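Ticket: card sorting set, episode count does not match
Opened by: Rattana Nakpan
Assigned to: Severino Quintana
Status: reopened

Sat 9 May, Severino:
The Osinby dashboard says 2,905 good episodes. I get 2,378 in the folder. Prapai closed this as a sync delay, but a sync delay doesn't last a week. I re-ran the export twice and got the same gap both times.

My guess is that retries are being counted as new examples. An arm drops a card, the operator backs up and goes again, and the counter ticks twice. 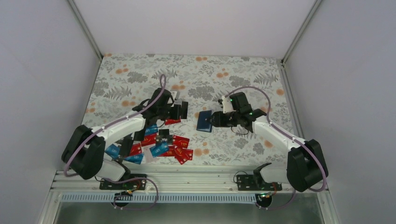 I'm also not sold on the "good" label. I pulled 33 at random and would throw out a fair number - grippers closing on two cards at once, mostly. Training on those teaches it to grab two cards.

Reda, please send the raw counter log before anyone touches the export script.

Reply, Reda Amrani:
Log attached. 358 entries share a start time with the one before. That doesn't cover the whole gap.

Severino:
No, it doesn't. Leaving this open.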